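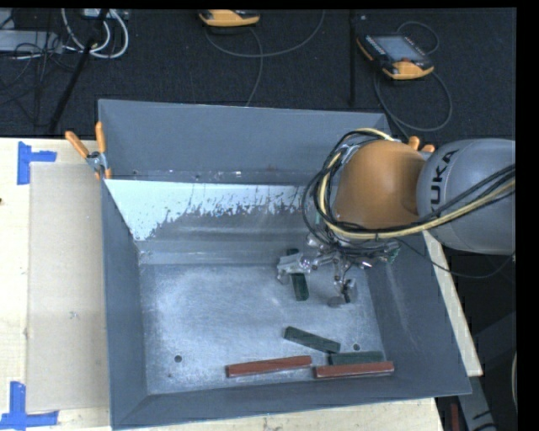
Green and reddish-brown blocks in a grey metal bin.

Idmont toy library to move to larger premises in October

2 min read

Search this site Enter keywords Go

The Idmont Toy Library will move from the Stondurwood Road hall to the ground floor of the former council offices in October, the Idmont District Council has confirmed.

The new premises will give the service four rooms in place of its present two, including a separate space for families to play before they borrow. The entrance is at street level and has a ramp and wide doors suited to prams and wheelchairs.

The toy library holds 3222 items, from puzzles and building blocks to ride-on vehicles and dress-ups. It serves 119 member families, many of whom live outside the town centre. Membership has grown since the library at Zurkosham closed its own toy collection and transferred the stock to Idmont.

Council approved the lease at its most recent ordinary meeting. The agreement runs for eight years, with rent set at the community rate. Minor works will be carried out before the move, including new shelving, a repaired floor in the rear room and a sink for cleaning returned toys.

Borrowing will stop for the last part of September while the collection is packed and checked. Members may keep any toys they have on loan during this period, and no late fees will be charged. Large outdoor items, such as slides and sandpits, should be returned before the closure so that they can be taken directly to the new store.

Opening hours will be extended once the service reopens. A late afternoon session, ending at 6.30 pm, will be added for parents and carers who work during the day. The morning sessions will continue at their current times.

Membership fees will not change this financial year. Families who hold a concession card will continue to pay half the standard rate – this applies to new and renewing members alike.

The Miyazaki Room at the former council offices, which is used by local groups for meetings, is not affected by the move. Existing bookings will be honoured.

Residents who wish to donate toys are asked to wait until the library has reopened. Donated items should be clean and complete, with all parts included. Soft toys and battery chargers cannot be accepted.

Forms for new members are available from the council's customer service desk and from the Idmont branch library.

Contact us | Copyright Idmont District Council | Back to top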